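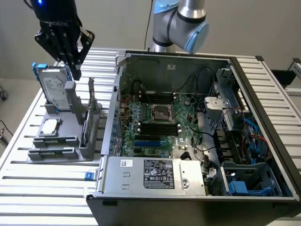
“你先别急着问模型，”Etenesh Gashaw 把椅子转过来对我说，“先问问我们的状态机有多丑。”

我本来准备了一堆关于大模型、端到端的问题，被她这一句全打乱了。那是十月的一个下午，我在 Bikent 的实验室里坐了差不多一整个下午，水都忘了喝。Etenesh 在这里管软件，她手上的项目叫 Prirudero，做的是台式电脑的装和拆：内存条、硬盘、扩展卡、处理器，听着都是我们自己在家里拧两下就能搞定的事，对吧？我也是这么想的，还当着她的面说了出来（现在想想有点不好意思）。

她没生气，反问我：“你插内存的时候眼睛看哪儿？”

我想了半天，说看插槽吧。她说不对，最后那几毫米你根本没在看，手指挡着呢，你是靠手感。“我们的相机也一样，夹爪一下去，最关键的地方就被挡住了。所以感知这一块，我们把它拆成两段写，远的归视觉，近的归力。中间交接的那一下，是整个代码库里改得最多的文件。”

我问改了多少次，她笑，说不想数。

先说远的那段。视觉模块要做的事是给机箱定位姿，机箱侧躺在台面上，每次摆的角度都会差一点。早先他们让模型直接去找插槽，后来发现这样很不稳，黑的插槽一排一排挨着，长得太像了，模型经常认错一格。现在的做法是先找主板，再用主板的几何模型去推插槽在哪儿，最后才在局部小范围里修正。Etenesh 管这叫“先认楼再认门”。她说认错一格的后果比偏一点要严重得多，偏一点力控还能救，认错了，力控会非常努力地帮你把东西往错的地方插。

“它特别认真，”她说，“认真地错。”

近的那段就是力控了。我对这块一窍不通，她就拿我的笔帽给我演示，斜着碰上去，轻轻晃，找到口了再压。程序里也是这个套路：先接触，再沿着一个很小的螺旋去搜，搜到阻力突然变小，就切到下压。我问下压用多大力，她说每种零件一套参数，内存、扩展卡各管各的，全写在配置文件里，不许写死在代码里。这条规矩是 Adi Ismail 定的，他负责控制，听说为了这事在代码评审里拦过别人整整 18 次提交。

Adi 那天就坐在隔壁，听见自己的名字，头也没抬地补了一句：“应该拦 20 次的。” 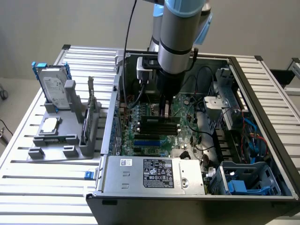 Vy Hồ 觉得大家把力控夸得太多了，规划才是最容易翻车的地方。这个话头一开，屋里就热闹起来了。Vy 的意思是，机箱里面空间就那么点，线缆又是软的，规划器眼里的世界全是硬邦邦的几何体，线它压根不认识。“规划器说这条路没碰撞，那是它的看法，”Vy 说，“线有线的看法。”

那怎么办呢？我问。Vy 说他们试过给线建模，做得很漂亮，跑一次规划要等 20 秒，放在演示里还行，天天用谁受得了。后来干脆退了一步，把线可能出现的区域整块圈起来当禁区，进出机箱尽量走竖直方向，宁可绕一点。土是土，可是快，而且出了问题你能看懂它为什么出问题。

说到“能看懂”，Etenesh 的话匣子又开了，这回讲的是工具，我觉得这是整个下午最有意思的部分！他们自己写了个回放工具，叫 Nông，把每一次运行的关节角、力、相机画面、状态机跳转全对齐在一条时间轴上，拖一下就能看到某一刻程序到底“以为”自己在干什么。她给我看了一次失败的记录，力的曲线在某个点鼓起来一个小包，状态机在同一时刻高高兴兴地跳到了“已插入”。

“没有这个工具之前，我们开会就是猜，”她说，“Adi 猜视觉，视觉的人猜 Adi。”

我问她那个小包最后查出来是什么。她说是判断条件写得太宽，只看了力，没看位置，碰到卡扣也算数。改法很简单，加一个深度条件，两个都满足才放行。改完以后他们在回放里把存着的 100 次旧记录重新过了一遍，先不动真机，看新条件会怎么判。这个流程后来就固定下来了，凡是动状态机的改动，都得先过旧记录。

回到开头那个问题，状态机到底有多丑？她终于肯打开给我看了。确实丑（对不起，Etenesh）。密密麻麻的框，有几个状态的名字叫“再试一次”“再再试一次”，还有一个叫“问人”。我指着“问人”笑了好一会儿，她倒是很坦然，说这个状态是她最喜欢的一个，程序拿不准的时候就停住，保持姿势，把候选的几个判断列在屏幕上，让旁边的人点一个。点了什么也会存下来，以后可以拿去训练。

那以后会不会把这些框都换成一个大模型？我还是忍不住把准备好的问题问了。

她想了一会儿，说有一部分会，重试的策略就很适合学，人手写的那套实在太笨了。但安全限位和力的上限她不打算交出去，“谁来劝都不交”。Adi 在旁边说他也不交。Vy 说先把线的问题解决了再聊这个吧。

临走前我问他们接下来忙什么，Etenesh 说要把视觉和力控交接的那个文件重写一遍，分支都开好了，名字叫 Astton，我问什么意思，她说没什么意思，就是随手敲的，结果大家都叫顺口了，改不掉了。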